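Search this site Enter keywords

Plarko Opens Sock Recycling Line at Grurkwood

2 min read

Print this page | E-mail this page

GRURKWOOD, April – Plarko has started commercial operation of a textile recycling line for worn socks and other small knitwear. The line handles 900 pounds of material per shift and accepts cotton, wool and blended yarns.

Incoming items are sorted by color and fiber before shredding. Sorting by color removes the need for a dye bath on most output grades.

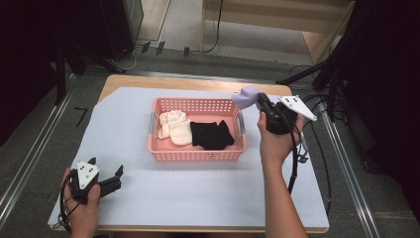
Recovered fiber is carded and pressed into 30-inch rolls. Lam, a maker of acoustic panels, will take the first 15 rolls under a supply agreement signed this spring.

"Elastic content was the main limit on yield," said Bláthnaid Egan, process manager at Plarko. "The new separator takes it out ahead of the second shredder."

The trial run processed 3,178 pairs. Ka-ming Fu of Rorik, which built the separator, said blade wear stayed within the design range.

Collection points will be listed on the Plarko website.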